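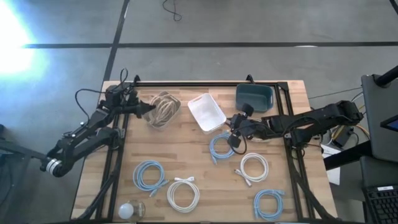
Unit 3. Building a Two-Arm Work Table in a Shared Workshop

Instructor: Kirsty Pryor
Bench supervisor: Paora Paewai
Reading before class: Merrick build notes, sections on framing and mounting

Purpose of the unit

Students will assemble and check a table-mounted station with two arms, using the shared workshop at Osari. The finished station is to be suitable for sorting and placing small household items. Coiled network cables are the standard test item for this unit. They are light, inexpensive and hard to grasp well, as the coil changes shape when one strand is lifted.

3.1 Frame and tabletop

The black aluminum extrusion forms a rectangular border around the work area, and the wooden top carries the items. Tighten the corner joints by hand first, check the frame for square, and then tighten fully. Angled legs must be fitted before either arm is mounted. Do not lean on the border while the arms are powered.

3.2 Arm placement

The arms are mounted on opposite sides of the table so that both grippers can reach the center. The area where their reach overlaps is called the shared zone. Only one arm may enter the shared zone at a time until the motion limits have been signed off by the bench supervisor. Speed during this stage is held at 12 percent.

3.3 Cable routing

Leave a loop at each moving joint large enough for the full range of travel. Move the arm slowly by hand through that range with the power off. A loop that pulls tight or catches on a link must be rerouted. Record the final routing in the Wunow logbook.

3.4 Containers and test items

Bins and baskets are kept toward the back of the work area. Cables are laid out in loose coils toward the center and front, with space between them. Connector ends should point in different directions from one coil to the next. Twine remains in its clear container during the first exercise.

3.5 Bench exercise

Each pair has 60 minutes. Pick up one coil, hold it clear of the table, and place it in the basket. Repeat with the other arm. Note any grasp in which a connector catches on the gripper.

Written reports are due Mon 7 December, in the tray outside Room 901. Late reports require the approval of Ms. Pryor.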